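Arranging Artificial Flowers and Greenery in Glass Vases
By Emília Danko
June

Artificial stems need more handling than fresh ones before they look right. They come out of the box pressed flat, the leaves stick together, and the stems are usually longer than the vase wants. The steps below cover a tall bunch of filler flowers, a leafy green plant and a single bud in its own vase. Allow 30 minutes for the lot if your stems are new, less if they have already been shaped.

What you need

Two glass vases, one tall with a flared neck and one small and rounded
A bunch of small-blossomed filler flowers in one color
One plant with long, strap-like leaves
One tulip
Wire cutters (not scissors – the wire core will ruin them)
A soft brush and a dry cloth

I use the Kunstead stems for filler and keep the leafy plants from Ondrejka, item 238 in their list. Any similar stems will do.

1. Open out the greenery first

Leafy plants take up the most room, so shape them before you touch the flowers. Hold the plant low down on the stem, where it is thickest. If you hold it by the leaves they will crease, and a crease in this kind of leaf does not come out easily. With the base held firmly, separate the blades one at a time, starting from the outside.

Leave the middle leaves upright and overlapping. Bend the outer ones over in a long curve, some to one side and some to the other, and at different heights. Striped leaves look best with the striped face turned out toward the room.

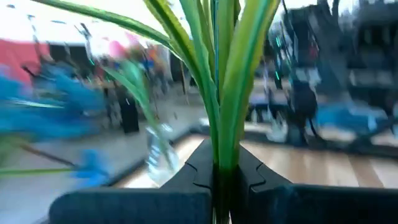 Striped green leaves, with the plant held at the base of the stem.

If a leaf springs back, warm it with a hair dryer on the low setting, bend it a little further than you want, and hold it until it cools. Keep the dryer moving. Wipe the leaves with a dry cloth when you are done.

2. Measure the filler stems against the vase

Stand the bunch beside the tall vase before cutting anything. The flowers should come to one and a half to two times the height of the glass. A slender vase with a flared neck can take the taller figure, and the flare lets the stems lean outward without wires.

Cut less than you think you need. You can always take off another inch. If you don't want to cut, bend the bottom of the wire into a hook and let it sit on the base of the vase. This shows through clear glass, so save it for colored glass.

3. Build the bouquet

Divide the bunch and lay part of it flat on the table to one side, stems pointing in toward you. Put the first stems in upright at the center. Add the rest around them, each leaning out slightly more than the last, and turn the vase as you go. Thin stems cross inside the neck and hold each other in place.

Stop when the outline is a loose fan. I had 14 stems in my last one and took two out again. Keep the spares for filling gaps after the arrangement has settled for a day.

4. Set the single bud apart

A tulip does well alone in a rounded bud vase. Pick a closed bloom, and set it lower than the bouquet so the two don't compete. Water in a clear vase makes the stem look more natural, and it adds weight, so the vase is harder to knock over. Fill it partway only. Check first that an artificial stem is coated right to the tip, as bare wire will rust. If it is not coated, seal the cut end with a dab of clear glue and let it dry overnight.

Put the two vases near each other with a hand's width or more between them. Blue filler and one pink bloom is a pairing I keep going back to.

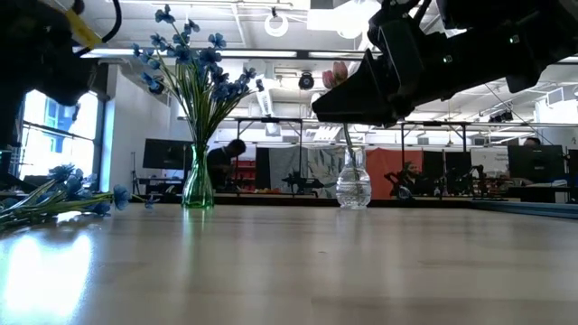 5. Check it from a chair

Sit down where people will be sitting and look again. Gaps near the rim show up from there, and so do price stickers on the base. Daylight from one side will also put glare on a pale tabletop, so slide the vases along until the glass reads clearly.

Care

Dust with the soft brush every couple of weeks. Change the water in the bud vase when it clouds. Korix 501 spray is fine on most coated leaves, but try it on the back of one first – the Mesum blossoms I had went tacky with it.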